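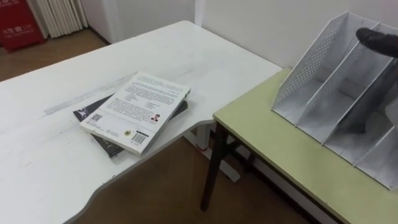 SPEAKER NOTES: ONE TYPEFACE, TWO SCRIPTS, 71 SIGNS
Mutua Obura, 2/15/21

14 shares | 3 comments

Slide 1. Title. Leave up while the room settles. State the scope: lettering and wayfinding for the Clornimville transit identity. Logo and vehicle livery are out of scope.

Slide 2. The brief. The client, Tridosham, asked for a single family to cover signs, timetables and the website. Existing signs used four unrelated sans serifs. Stroke weights differed between platforms at the same station.

Slide 3. The family. Uvus was drawn in 2 widths. Regular width for running text, narrow width for station names. Both share one x-height, so they can be set on the same line without optical correction. Final glyph count is 2,733, including arrows, line numbers and accented capitals.

Slide 4. Diacritics. Use the name Đoàn as the test word. Point to the bar on the capital: it crosses the stem at mid-height and extends further left than right. The grave on the a is steeper in the narrow width. Stacked marks needed extra line spacing, set at the family level and not in each layout file.

Slide 5. Color. Two inks plus the panel color. Contrast was checked under platform lighting. Skip the table if short of time.
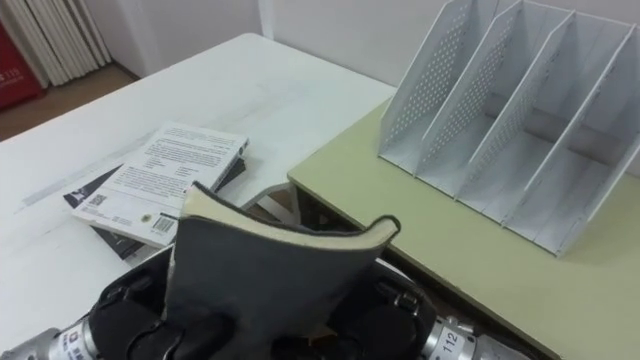 Why was the narrow width drawn separately and not scaled from the regular?
Scaling thins the vertical strokes and leaves the horizontals unchanged. At sign size the difference is visible, so the stems were redrawn at full weight.

Slide 6. Rollout. 71 signs in the first phase, starting in May. Panels are printed from one master file per station. Mention the naming convention: line, station, platform, version.

Slide 7. Print. The standards manual runs to 500 copies. Uncoated stock, one fold-out for the arrow grid. Minimum type size is given in millimeters throughout.

Slide 8. Open items. Kerning for numerals next to arrows. Web font subset. Take questions from here.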